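# How to Start a True Crime Listening Log

If you go through a lot of true crime shows, the cases start to blend together. A log fixes that. I have kept one since I began listening to *Flundum* on my commute, and it takes two minutes per episode.

## What you need

- A notebook or a plain spreadsheet
- A podcast app or streaming service that keeps your history
- A pen, if you went with the notebook

A spreadsheet is easier to search. I started on paper and moved over after 52 entries, and typing them all in took most of a Thursday evening. Pick one at the beginning if you can.

## Step 1: Set up your columns

Make one row per episode, with these columns:

1. Show name
2. Episode title or number
3. Name of the case
4. Place and decade
5. Solved, unsolved or disputed
6. How it was solved
7. Notes

Put the case name in its own column even when it matches the episode title. Different shows cover the same case under different titles, and this column is how you find the repeats.

## Step 2: Fill in the facts while the episode plays

Type the first four columns in the opening minutes. Narrators usually give the town and the year early. If the show holds back a name on purpose, leave the cell blank and return to it.

Don't try to write down the whole timeline. I did that for the first season of *The Thakur Letters* and missed half of what was being said.

## Step 3: Use short codes for how it was solved

Pick a few codes and stick to them. Mine are DNA, PRINT, FIBER, TIP, CONF (confession), REC (phone or bank records) and OTHER. If two apply, put the one that led to the arrest first.

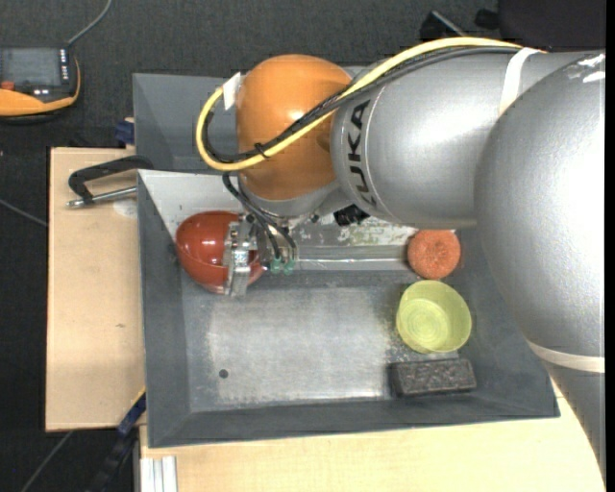

*A KUKA robot arm over a gray metal bin.*

Once you have a couple of months of entries, sort by this column. In my log, TIP comes up far more than I expected from shows that spend most of their running time in the lab.

## Step 4: Write one or two lines of notes

Stick to things you would want to know later. Mine look like this:

- "Same detective as the Rekel episode. Interview starts at 23 minutes."
- "Neighbor's story changes. Check whether there was an appeal."
- "Too many reenactments. Skip part two."

If something is your own theory, mark it with a T. After a few months it is hard to tell what the show reported and what you guessed. These are real people, so keep theories about anyone who wasn't charged out of public posts.

## Step 5: Check for updates

Old episodes go out of date. Every March I filter for unsolved and disputed cases and search for recent news on each one. Local newspapers are the best source. Add the new information to the notes with the month you found it, and leave the original entry alone.

## Sharing a log

Hiếu Vũ and I keep a joint sheet for *Turkora Cold Files*. We each have our own notes column and share the rest. Agree on the codes first, and hide the solved column if one of you is behind on episodes.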